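Two grippers, one hotel room

8/29/19

In July I wrote that I would compare the two grippers "next week". It took longer, as the readers of this blog already know about me. But now I have my notes in order and I can tell you what I think.

The two candidates are the Tristau, which is a parallel gripper with hard fingers, and the Zornex, which has soft finger pads and closes more slowly. The arm and the head camera stay the same for both. The controller is the Kusoso that I complained about in spring. I complain less now, after Shiyu Wei rewrote the part which talks to the gripper and the delay became small enough that I stopped noticing it.

We do our trials in a guest room, on the ground floor of the Park, a small hotel that lets us have it in the quiet season. I prefer this to the lab table. In the lab everything stands where the arm likes it. In a guest room the furniture was placed for a person who sleeps there, and the arm must find its way between the bed and the wall.

The bedside corner is the place where I learned the most. The task sounds easy: take the handset of the desk phone, lift it, put it back in the cradle. With the Tristau I had 400 tries and with the Zornex 581, the second number being bigger only for the reason that Anjani Yeoh forgot to stop the script when she went to lunch.

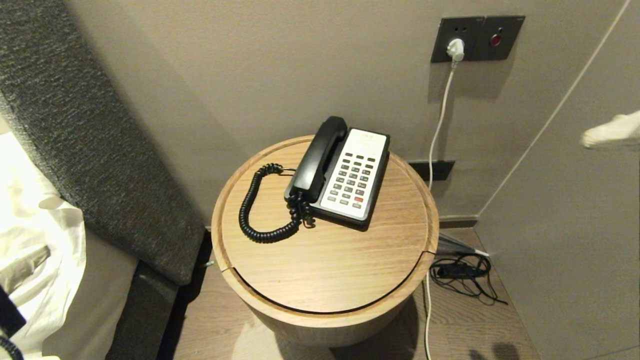
The hard fingers are better at the first contact. They go where I send them, and if I am wrong by a little, I can see it at once in the force reading. The trouble comes in the lift. The coiled cord pulls back, the handset turns between the fingers, and then it arrives at the cradle with a bad angle. I tried closing with more force and it helped a bit, but then the release became a jump.

The soft pads forgive more. The handset still turns, only slower, and I have time to correct with the wrist. What I don't like is that the pads are thick, so near a wall I lose some space on each side. Two times I hit the wall softly and the controller said nothing. Shiyu says this is a threshold that I set myself. I have checked, and he is right.

The cord is also a problem for the camera. From the head it is a black line which lies differently after each try, and our segmentation liked to join it with the handset. Anjani labeled 1,000 more images by hand, and now the mistake is rare - but it returns when the light is low.

For the moment the Zornex stays on the arm. I would still take the Tristau for drawers and switches, where nothing pulls back. The next thing I want to try is to put thin rubber on the hard fingers, a cheap idea that Anjani had already in the beginning and that I did not listen to. If somebody has done this and knows a glue which does not leave marks, please write me.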